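Build log, hand-held grippers, Dronport shared workshop. Picking up from the last thread, where the left trigger was still sticking.

1/ The trigger was a tolerance problem. The printed pivot bore came out tight and the return spring couldn't overcome it. Reamed it by hand, no other change. Both grippers now close and release with the same pull.

2/ Fingers are on their second revision. The first set had smooth pads and let go of anything with a rounded edge. The new ones are black with a ribbed inner face. Ribs run across the direction of pull. Grip on a small knob is much better, grip on paper is slightly worse.

3/ Marker cubes: one per gripper. I had them on a thin stalk at first and the stalk flexed. A flexing marker gives you a pose that is wrong by a different amount every time, so you can't calibrate it out. Shorter mount, thicker wall, two screws.

4/ Test task is the small drawer under the white table. Open it, put one item in, close it. A drawer is a decent test because it only moves along one axis. If the recorded hand path bows sideways, the fault is in my tracking. 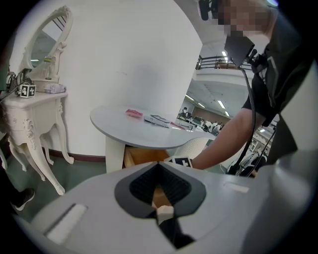
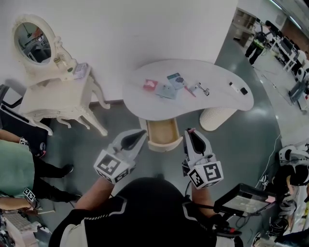

Same table in both, drawer open. First one is the view from the gripper, second is the view from the head.

5/ Things on the tabletop get changed between sets. Small, light, mixed shapes. Thin sticks are the hard case. They lie flat, the pads meet above them, and you close on air. Juwita Chin suggested coming in with the fingers tilted and dragging the stick toward you first. Works more often than going straight down.

6/ Timing. Gripper camera and head camera run on separate clocks. Drift over one session was 90 ms, enough to have the fingers closed in one video and still open in the other. I now flash an LED at the start and end of each session and stretch one track to match.

7/ Session count so far is 3, for a total of 1045 seconds of usable recording. Usable means both marker cubes were tracked the whole way through. Most rejected stretches were my own wrist blocking a cube.

8/ Mirrors. The vanity has an oval one and the marker detector does not know what a mirror is. A reflected marker comes out flipped, so a proper decoder should reject it. Mine had a permissive setting switched on from an earlier project. Switched it off and the ghost poses went away.

9/ Cables remain the worst part of the build. USB down the arm is fine until you reach across yourself. Brayan Ospina is drawing a strain relief clip for the handle. Until then it's a loop of hook-and-loop tape at the elbow.

10/ Next: lighter housing. The current one is thicker than it needs to be behind the camera and the forearm notices after a while. Will post the files under Sorkoron once the wall thickness is settled — not before, I don't want to support two versions.

11/ Bench time is Sunday again. Plan is to repeat the drawer task with the new decoder settings and nothing else changed.

Comments

Čestmír Šindelář: What filament for the ribbed pads? Mine in TPU wear flat at the tips.

Yusri Subramaniam: For the clock drift, try a flash in the middle as well. Two points only give you a straight line, and mine wasn't straight.

Yusri Goh: Would the cube mount fit a round handle or is it flat-back only?

Last updated: July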